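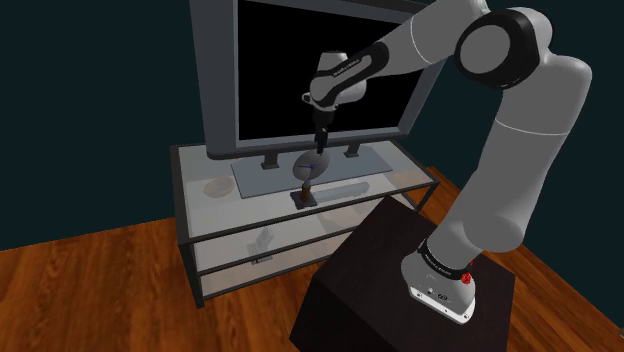
Figure 1. Television on a glass-topped stand, with robot arm (render).

"A Conversation With the Community": How Braltthorpe Council Sold a Parking Fee and Then Unsold It

Project report, Media and Local Government

Background

Braltthorpe introduced paid parking in its main street in autumn. By October, a month before the council election, it had un-introduced it. In between, the council's official position moved from "an essential reform" to "a trial" to "one of several options raised by residents", and at no point did the council say that its position had moved. I live two streets from the main street and paid the fee for most of its short life, so I came to this project with an interest, which my supervisor asked me to declare. It's declared. I would also like my coins back.

My question was a modest one. When a council changes its mind in public, how does the wording change, and does the local press notice?

What I read

I collected every media release the council put out between the budget and the election. There were 95. Most had nothing to do with parking (a great many were about bins), but I kept them all in because the parking message had a habit of turning up in odd company. One release on library hours spends its entire second half on "vibrant, accessible kerbsides".

For the press side I used the Jondik, which is the only paper still covering Braltthorpe. It comes out weekly and is mostly real estate. I read the print edition at the library, as the online archive sits behind a paywall and the university doesn't subscribe.

For each release I looked for matching text in the next two issues. I called it a match if a full sentence appeared word for word without being attributed to the council. Lifting half a sentence and tidying the grammar didn't count, so the results are kinder to the Jondik than they might have been.

Results: the paper

Of the 95 releases, 76 had at least one sentence turn up in the Jondik as though the paper had thought of it. I had expected a good number but I had not expected to start recognising the council's commas.

The strongest case is the Verbruggen car park. The council's release described it as "a long underutilised asset at the heart of our town". The following week the Jondik's news story called it a long underutilised asset at the heart of our town. So did the editorial, and so did a letter to the editor, which I have left out of the tally out of good manners. Anyone who has tried to park at Verbruggen on a morning when the bowls club is on will know how underutilised it is.

Once the fee became unpopular the copying carried on, only now it was the new sentences that got copied. The paper that had called the fee overdue in winter was praising the council in spring for "listening". It didn't mention that it had been one of the things making all the noise.

Results: the council

The word "reform" is used freely in the early releases and then disappears. "Trial" replaces it after the public meeting at the town hall. I could find no council minute in which anybody voted to hold a trial. The original motion has no end date, no measures and no review clause, so as far as the paperwork is concerned the trial began retrospectively.

The consultation deserves its own section, and I've given it a short one.

The Truvent survey

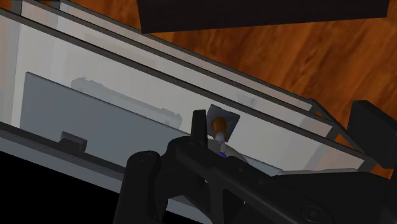
Figure 2. Small orange-brown object on a grey plate, beside a black gripper (render).

The council hired a consultancy, Truvent, to find out what residents thought. Truvent received roughly 700 responses. The survey asked which of the following benefits of managed parking mattered most to you, and then listed benefits. There was no box for "none". There was a comment field at the bottom, and the comments were published as an appendix to the agenda, where I suspect the council hoped they would be left in peace.

They make good reading. Residents who had been offered a choice between turnover, amenity and fairness used the field to discuss the mayor. The summary report describes this as "a high level of engagement".

When the fee was brought in, the survey was cited as evidence of support. When it was dropped, the same survey was cited as evidence of concern. Both releases quote Truvent accurately - I checked - and I think that is the most useful finding in this report.

Problems with the method

I did all the matching myself, by eye, with a highlighter. A second reader would have helped. I also have no way of knowing whether a sentence went from the council to the paper or the other way around, although the council's version was always published first and usually had the spelling mistake in it.

The Jondik did not reply to my email. The council's media office did, promptly, and thanked me for being part of the conversation. I have included the reply as Appendix 2, along with the copy of it I received again the following week.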